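Workshop tips: recording hand demonstrations at a bench
Updated 2020-08-05

Renato Orellana and I spent February picking things up off a table with hand-held grippers, so that a robot could later learn to do it from the recordings. The write-up of the Lucero study has the graphs. What follows is the housekeeping, which the write-up left out to make us look cleverer.

Clear the table, then clear it again. Our first 35 recordings featured a biscuit, and the trained policy developed a touching interest in that corner.

Hang dark curtains behind the bench. We tried it with and without, and the runs with curtains lost track of the gripper's position less often. Plain black cloth will do. Iron it if you must.

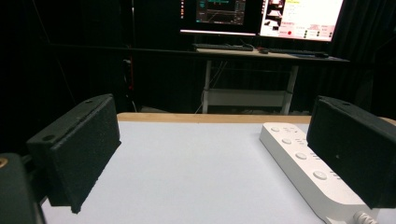
Leave the cables on things. We used to tidy them away, and a policy trained on tidy objects goes to pieces when it meets a lead. Once we mixed corded items into the Jelton set, grasps that came off went from 12 in 100 to something we could mention at lunch.

Shift each object between takes, and turn it as well. Uriel Farías put everything back on the same spot for two days, very neatly, and we had to throw the lot out. A learner given one position will learn one position.

Go slowly. Slower than that. A brisk reach looks lovely in person and smears on the recording.

With two grippers, agree beforehand who moves first. Our best two-handed results came from takes where one side held still while the other worked. Our worst came from enthusiasm.

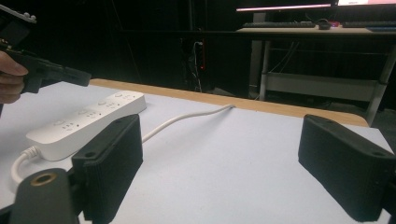

Second gripper over the far side of the table, power strip between the two.

Long, awkward objects are worth the bother. They can be approached from either end, so record both.

Label as you go. We ended with 3,281 takes, and the ones named "good" and "good again" are still waiting for someone to watch them. Wipe the finger pads at the end of the day and put the lids back on the pens.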